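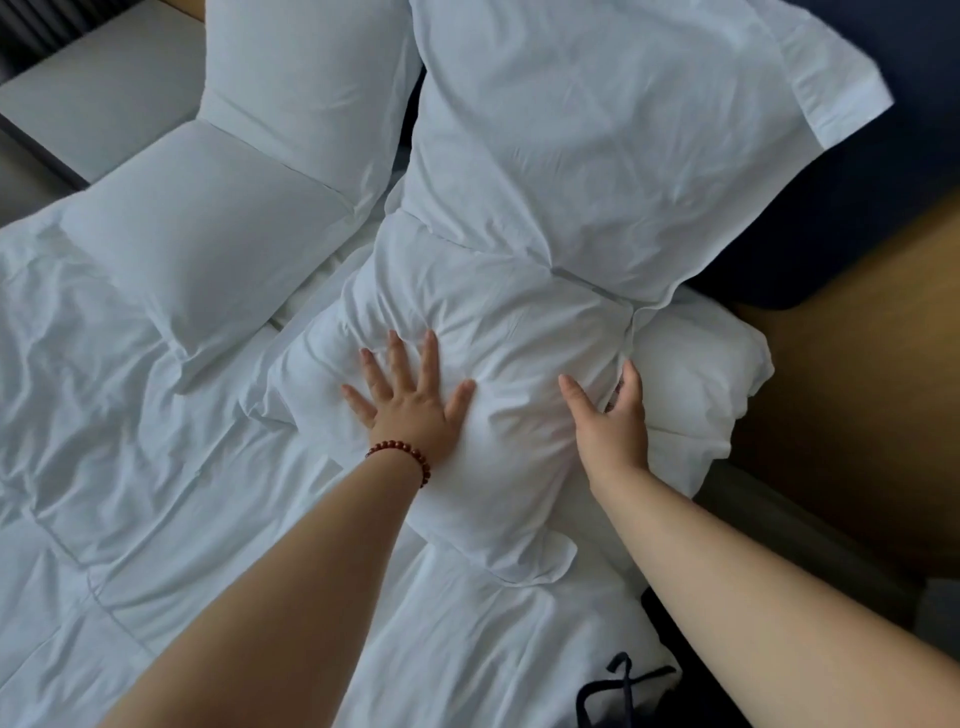
How much fresh water should we plan to carry on a week-long charter?
For a crew of six, plan on filling the tanks completely at the start and topping up at least once midweek. Most of the boats we use for this course hold 300 liters, and a crew that has never lived aboard will go through that faster than anyone expects.

Handout 4: Living Aboard – Water, Power and Stowage

Welcome back, everyone. Last time we got through docking lines and fenders, and I promised that this week would be gentler on the hands. Please keep this handout with your passage plan, as we'll come back to both of them in February when we sit down and prepare for the practice week out of Gestham.

Water first. The tank gauge on a cruising yacht is a friendly liar, especially when the boat is heeled, so read it at anchor or at the dock and write the figure in the log every morning. Wash dishes in salt water where it's clean, then rinse them with a little fresh. Showers should be short – wet down, turn it off, soap up, rinse – and I know that sounds stern for a vacation, but you do get used to it, and a swim off the stern ladder beforehand does most of the work anyway. Keep bottled drinking water separate from the tanks and don't count it in your total.

Now for power, where I tend to go on a bit, so bear with me. Everything you switch on at anchor comes out of the house batteries. The refrigerator is the big one. Cabin lights, phone chargers and the anchor light are small by comparison, though the anchor light is on all night and does add up. Write down each item, its draw in amps and the hours you expect to use it, multiply across, and add up the column. Our worked problem from class, the overnight stop at Onuvbridge, came to 143 amp-hours for the full day. If your answer was a good deal lower, check whether you left the refrigerator running overnight on paper as well as in your head!

Stowage is mostly a matter of thinking about the boat leaning over. Heavy things go low and near the middle: cans, water bottles, spare chain. Soft bags only, please, as a hard suitcase has nowhere to live once it's been unpacked. Latch every locker before leaving the dock, and check the forward hatch too. The Lidis has 11 lockers in the main cabin, and the plan on the back of last week's handout shows which ones get damp.

For next time

Draw up a one-day power budget for a boat of your choice.
Read the Krajewska booklet on anchoring, the first two chapters.
Bring a pencil and your tide tables. We'll be working out depths for a 1530 arrival, and the tables in the classroom are last year's.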